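Small Tools and the Shoe Bench

The bench in the back room has a new layout this month. Reijo Laaksonen asked for one place where small jobs can be done without hunting for tools, and the red-orange lily print now covers the walls on three sides. The long wire basket hangs at the back, divided into compartments, and the box with the colored buttons goes at the right end.
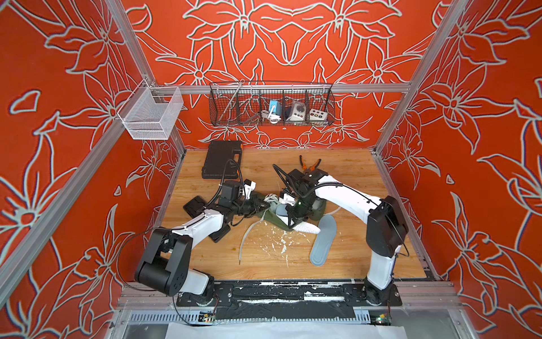
Please keep that order. The 17 hand tools bought from Greenberg are on the sign-out sheet by the door, and anything borrowed should be back by 4 p.m.

The black carrying case lies flat at the back left of the board. Leave the latches facing right when you put it down.

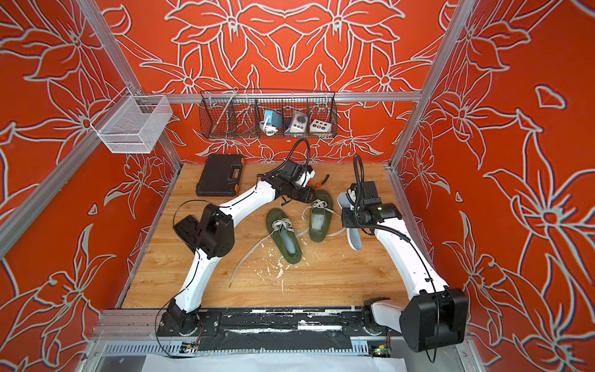
The small mesh basket on the left wall is for laces and eyelets once the Tanarex order comes in. We asked for 200 pairs of laces, mostly flat, in black, white and brown. Until then please don't fill it with receipts.

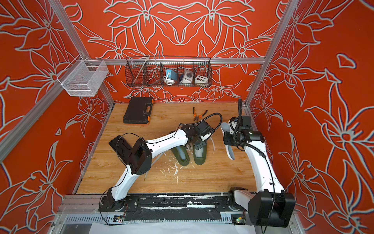 Droltimby Repair Club, Bench Notes

The pliers with the black and orange handles belong to the club and stay on the board. If you need a pair at home, Hollis Marchetti has spares.

Shoe sorting starts again in June. We have almost 60 pairs to go through. Check the heel lining and the insole first, and set aside any pair that needs a new footbed. Tie the laces of each pair together before it goes in a bag.
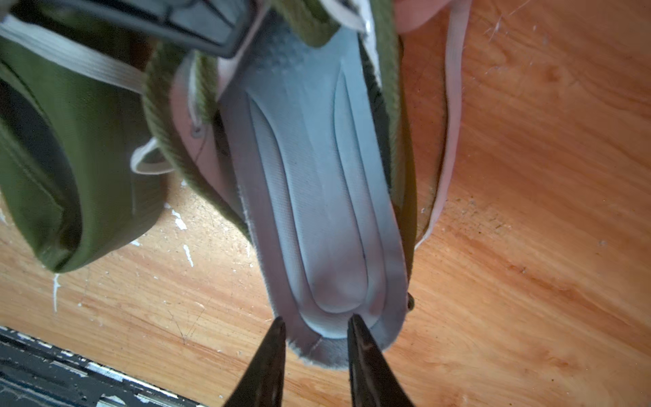

Olive green sneaker with a blue-grey insole.

Bags for the Pokeo drop-off go under the stairs. Hollis has the labels.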